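About Us

Hi, I'm Divina, and I run Gruduvik, a small esports club that got way out of hand (in a good way!). We started in May a few years back with one five-player shooter team, a chat server and a bracket I had drawn up in a spreadsheet at two in the morning. Now we have 17 teams, a community league and 903 registered members, and I still do the spreadsheet.

Most of what we do is amateur leagues. You sign up alone or with friends, we place you in a division, and you play one match a week for eight weeks. No entry fee for your first season. Kojo Eshun handles the schedule and Edem Issahaku casts the finals, usually while eating something he shouldn't be eating near a microphone. Our last final had 3,606 people watching at once, and I had to get up and walk around the room because I couldn't sit still!
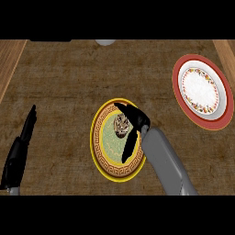 Adelmo Zuccaro wrote to us after his first season that he had expected to get yelled at by teenagers and instead got a practice group, a very patient captain and a seventh-place finish he still brings up at dinner. Messages like that are why we keep our chat rules strict. Abuse another player and you sit out the next match. Do it again and you're done for the season.

We also run coaching nights for newer players. Kwesi Kpodo goes through your match replays with you, pauses a lot, and asks why you peeked that corner (you won't have a good answer, I never do).

Sign-ups for the winter league close 10/1/23. If you miss it, get on the sub list anyway, we always need subs, especially in the lower divisions.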